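Last updated: Jul 27, 2025

Wanted: one part-time reporter and a handful of readers for our bankruptcy and courts newsletter

Hi, I'm Kavitha, and I run Dehghan, a small newsletter that covers business failures, civil lawsuits and the odd libel fight in and around Stusmont. We have 2,889 subscribers, most of them people who lost money on something, work for a company that's wobbling, or just like reading court filings over breakfast (you know who you are). I've been writing nearly all of it myself and I can't keep up anymore, so I'm looking for help!

The job first. I need a reporter for 13 hours a week, starting in August. You'd spend a good part of that time reading dockets: Chapter 7 and Chapter 11 petitions, creditor lists, motions to lift the stay, and the letters that angry former customers send straight to the judge. Then you'd write it up so that my aunt could follow it. She's a smart woman but she doesn't know what a debtor in possession is, and she shouldn't have to look it up to find out whether the furniture store is going to give her deposit back.

The big story right now is Lamen, the local news and talk network that stopped paying its freelancers this spring and then filed for protection two days before a defamation trial was supposed to start. There's a list of 32 creditors and I've talked to maybe half of them. Some are lovely and some hang up. Stijn Geerts has been covering the libel side for us and he'll stay on that, but the money side is wide open and it's yours if you want it.

What I'm hoping for: you've written news somewhere, even if it was a college paper or a union bulletin. You're comfortable calling strangers. You can read a balance sheet slowly without panicking, and you'll tell me when you don't understand something. A law degree is fine but I don't need one, and please don't write like you have one. You do need to be able to get to the Emcombe courthouse on short notice, as a lot of the older exhibits still aren't online and the clerk's counter closes at four.

Pay is hourly, twice a month, and I'll tell you the rate on our first call before you spend an evening on a sample piece. I pay for the sample piece too. Records fees and parking are on me - just keep the receipts, even the crumpled ones.
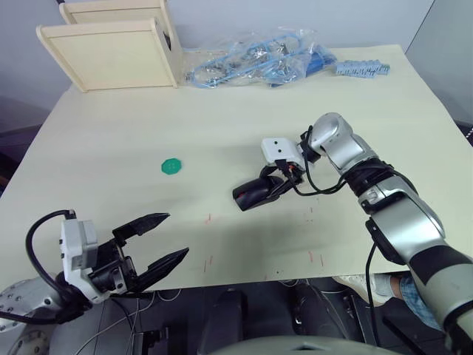 Now the second thing, and this one's for people who don't want a job at all. I'm putting together a reader group to look at drafts before they go out. It's two evening calls a month, under an hour each, and you'd get the draft the day before. I want to hear where you got lost, what you didn't believe, and which paragraph made you go check your email. No legal background needed, and I'd really love a few folks who have been through a bankruptcy themselves, on either side of it. You don't have to tell the group anything about that, and we won't quote you in a story without asking you separately.

One firm rule for both: if you're a party to a case we're covering, or you're owed money in one, tell me up front. It doesn't mean you can't take part, but you'd sit out that story. Same goes if you're related to somebody who is. Stusmont isn't a big place and it comes up more than you'd think.

To apply for the reporter job, send me two things you've written and a short note about a court case you've followed and why you stuck with it. Skip the formal cover letter, I'd much prefer the note. For the reader group, just your name, which evenings you're free and whether you'd like to call in by phone or video. Yamila Quiroga is setting up the group, so if you get a reply from her, it's real, please answer it!

You can reply to any issue of the newsletter and it'll land in my inbox. I read everything myself, usually late at night, so give me a few days. The job stays open until I find the right person, and the first reader call will be in the second half of August.

Recent posts
What an automatic stay does to your lawsuit
Lamen freelancers ask the judge for a seat at the table
How to read a creditor list
Stijn Geerts on the libel trial that didn't start
Gift cards and bankrupt stores: your questions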